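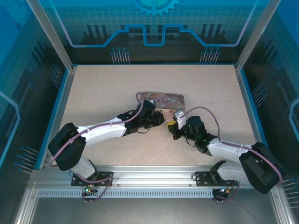
A card with pastel artwork and script lettering.

Hi all, and thanks for being patient with me on this one! I know the spring update was meant to reach you at the start of April and we're well past that now, so let me get straight to how the Cladby story collection is coming along.

The short version is that we have recorded a lot more people than I budgeted for, transcribed fewer of them than I promised, and spent slightly less than planned on everything except postage. Now the long version.

When you gave us the grant, the plan was to collect spoken memories of the old ferry crossing from people in Cladby and across the water in Jultport, type them up, and print a small book that both library branches could lend out. I guessed we'd get maybe twenty people willing to sit down and talk. We are at 35 recorded interviews, and I still have a page of names to call back. Most of that is down to the lunch club in Jultport, where one person told the next table and the next table told their cousins (I have now met a great many cousins). The longest recording runs most of an afternoon and includes two breaks for soup.

Transcription is where I've fallen behind. I had it in my head that an hour of talk would take me four hours to type. It takes more like seven, and longer when two sisters are correcting each other about which year the landing stage was moved. So far we have 302 typed pages, checked against the audio once. The second check, the one where the speaker reads their own words and crosses out whatever they'd rather not see in print, has been done for just under half. I don't want to rush that part. One gentleman took out a single sentence about his brother and then phoned the next morning to put it back in, and I'd like everybody to have time to do that if they want to.

Iara Medina joined us in February to help with the Portuguese and Spanish interviews and she has been wonderful. She grew up a few streets from the Bustos cannery, so people talk to her about the place in a way they never would to me, and there's now a whole chapter on the cannery women who rode the early boat that wasn't in the outline at all. I'd like to keep it. It does push the page count up, and I'll come back to that under money.

The mail appeal also went out. We sent 493 letters to addresses on both sides asking for old tickets, snapshots, timetables, anything at all. Replies are still dribbling in. We've had ferry tickets, a deckhand's pay book, a really lovely set of tide tables with somebody's grocery lists in the margins, and plenty of greeting cards mailed from one shore to the other. Everything gets scanned and goes back to its owner with a thank-you note, and that is where the postage went. I underestimated it badly. Padded envelopes cost a lot more than I remembered!

So, money. We have spent $2515 of the first installment. The biggest piece was Iara's hours, then the second recorder (the first one developed a hum that I could not get rid of, and I tried everything short of praying over it), then postage, then bus fares and room rental in Jultport. Nothing has gone to printing yet. I asked Brenuveo for a new quote with the cannery chapter included and it came in higher than the old one, but they'll hold the paper price through the summer if we confirm the page size soon. I'd like to move some of the launch event line over to printing to cover the difference. Could you let me know if that needs a form or if an email is enough? Last year it was an email, but I think the rules changed.

Things I'm a bit worried about: the speaker checks, as I said, and also the map. We wanted a simple drawn map of the crossing for the inside cover and the person who was going to do it has moved away. I've asked at the high school and the art teacher is interested, though she can't start until grades are in. If that falls through we could use one of the scanned timetables there, and it would look nice enough.

What's next. I'll finish the remaining interviews first and then close the list, which I've been putting off because it feels mean. Iara is going through the Bustos recordings a second time for place names. I'm typing every morning from six until I have to leave for work, and if I keep that up the full draft should be with you by the end of summer. The reading at the Cladby branch is still on for fall, with the Jultport one a couple of weeks after it. You're all invited to both, and the lunch club has already started arguing about who brings the cake.

I've put the budget sheet and the interview list in the shared folder. The list has first names only for anyone who hasn't signed their release yet, so please don't pass that one around.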